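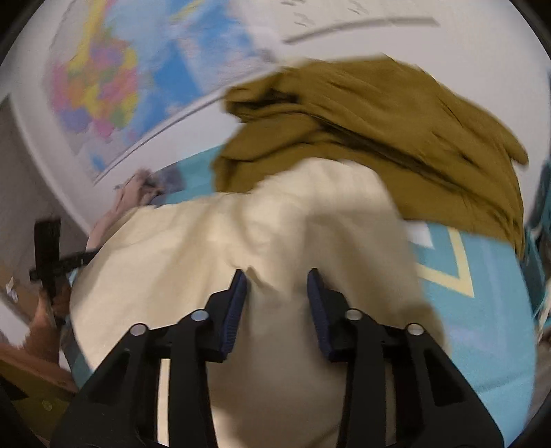

Notas de prensa | Hogar y textil

Buscar en el sitio… Buscar

10 de enero de 2025 – Por Finlay Baird

Grevwood estrena taller para aprender a doblar la ropa

Os lo cuento con muchas ganas, porque llevo desde septiembre preparándolo: Grevwood abre las inscripciones de «Del montón al cajón», un taller de 90 minutos dedicado a esa ropa que se queda días arrugada encima de la cama (¡la mía también!).

Empezamos por las telas grandes y blandas, que son las que más pereza dan. Yo siempre enseño lo mismo: pellizcar un pliegue, levantarlo un poco y dejar que la tela caiga sola antes de buscar las esquinas. Después pasamos a las prendas de color, y al final hablamos de cajones, cestas y armarios pequeños.

Las sesiones se harán en nuestro local de Clivden, en grupos de 7 personas, para que me dé tiempo a sentarme un rato con cada una. En las pruebas del otoño pasaron por allí 172 vecinos y me quedé con una petición muy repetida – más práctica con dormitorios infantiles, donde se mezcla todo – así que le hemos dedicado una sesión aparte.

El taller cuesta 5 euros e incluye una guía impresa, editada con Starness. Podéis traer vuestra propia ropa, limpia y sin doblar, por favor.

Inscripciones y consultas de prensa: Finlay Baird, en el mostrador de Grevwood en Clivden.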